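Our project started with a pile of clean T-shirts and a simple wish – we wanted to know what makes a shirt easy or hard to fold neatly, and whether a cloth on the table changes anything. 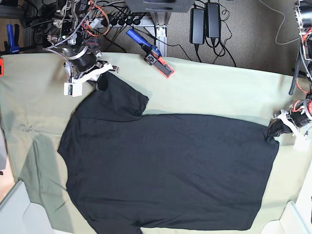 Noeline Waaka, student author, Gulleck project group

A plain black shirt is harder to read than you might think, with the seams and the sleeves all melting into one dark color. On the pale green cloth you can at least follow the outline, and I was so glad we picked it! We tried to get the body fairly flat before thinking about any folds.

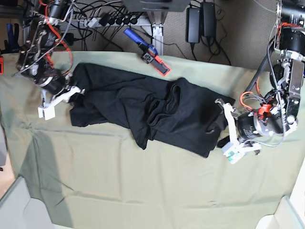
Black garment bunched in the middle, held at both ends.

Bunching was our biggest headache. Once the layers overlap, it takes a patient eye to tell a neckline from a sleeve hole, and Jarlath Hayes and I disagreed about it more than once (very politely). The cloth has creases of its own, too – next time we would iron it first.

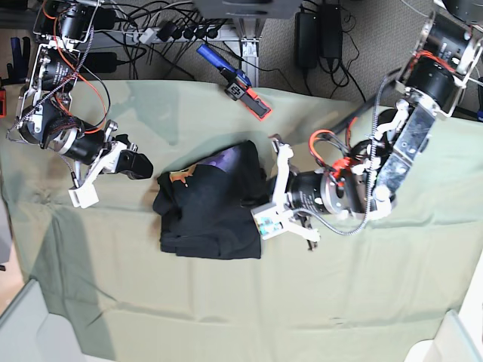 What we would do next

We would love to try lighter colors and a thicker knit, and to keep better notes as we go.

Shares: 300 | Comments: 0
Contact | Copyright Gulleck | Back to top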